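Siltside Rounders Club is an amateur side I've followed for years, so forgive me if this entry gets a bit fond. It plays in the Mosemex League, 11 clubs in all, and has won the title six times — more than anyone bar Kekano!

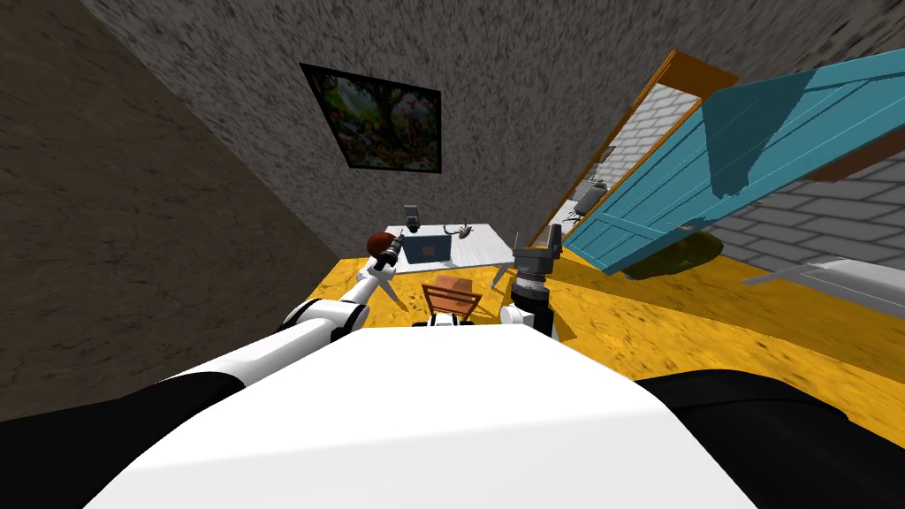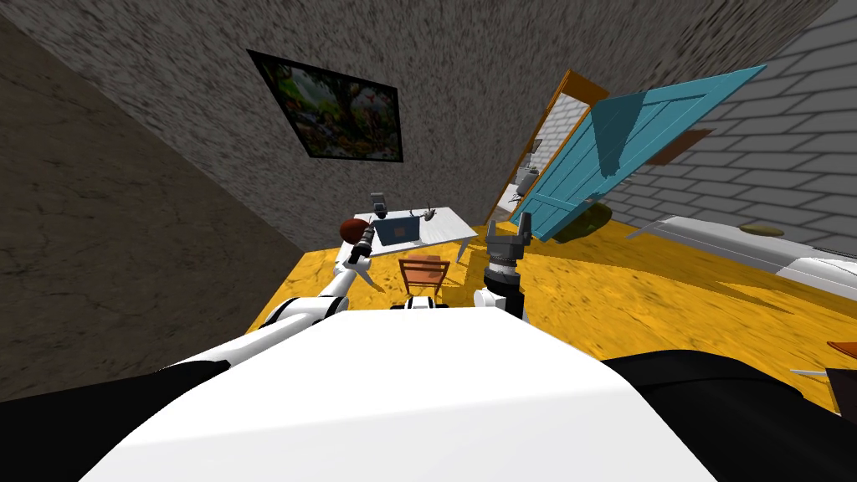

Robot with a small ball held in one gripper, two views.

Gayan Siriwardena, the bowler, took the league's player award in five seasons (I'd have given him another). The biggest crowd was over 2,000, for a cup final against Atallah one July, which Siltside lost by half a rounder.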